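Brukex Pageant Scoring Console
For state, regional and local competitions

The Brukex Scoring Console is a judging and tabulation system for pageants and talent competitions. It replaces paper ballots with individual keypads, one for each judge, and a single console operated by the auditor. Scores are recorded as they are entered and may be printed at the close of each phase.

The console is supplied ready to use. Phases such as interview, talent, evening wear and onstage question are set up before the event, and each is given its own weight. Organizers that have dropped or replaced a phase may remove it from the template without affecting the remaining totals.
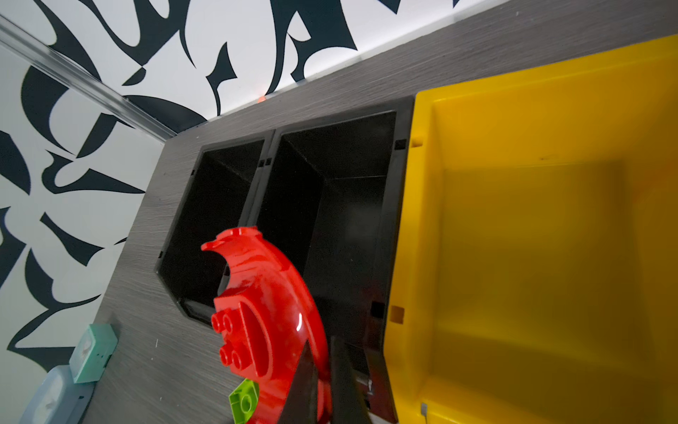

Each keypad displays the contestant's number only. Names, hometowns and earlier scores are withheld from the judge until the auditor releases them. A judge may amend a score until the phase is locked — after that, a change requires the auditor's key and is noted in the printed record.

Capacity and supply

Contestants per event: up to 300
Judges' keypads: up to 24
Wireless range: 200 feet, indoors
Power: wall outlet, with battery backup in the console
Price: $1,324, including console, six keypads and carrying case
Additional keypads: sold singly

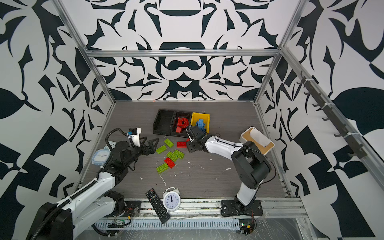
Placement of the judges' table deserves attention before the first rehearsal. Keypads should lie flat on a plain, dark cloth, and the console should have a clear line to every seat. Backdrops do not affect the signal, but a bold black-and-white pattern of curling leaf shapes, such as the one on the walls shown here, can be tiring to look at through a long evening, and organizers may prefer to seat judges facing a quieter surface. Stage lighting should be checked from each chair so that the displays remain readable.

Ties are handled according to the rules entered at setup. The console can refer to the talent score, the interview score or a separate ballot, in any order the organizer chooses. It will not announce a result while a tie remains open.

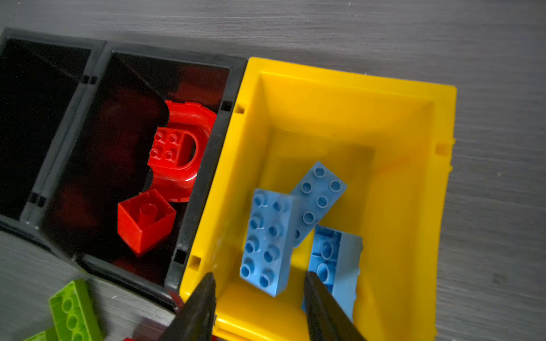
Training and support

Purchase includes one remote training session for the auditor and one alternate. Sessions are led by Jessie Imrie or Harish Acharya of the Gresport office and are offered mornings and evenings. Organizers with events in October are asked to book early.

Repairs are carried out at the Irkby workshop under Orlando Inga. Loan keypads are available while a unit is being serviced — please give the serial number on the underside when calling.

Orders and rental inquiries: Yolanda Ccori, Sales, Gresport office.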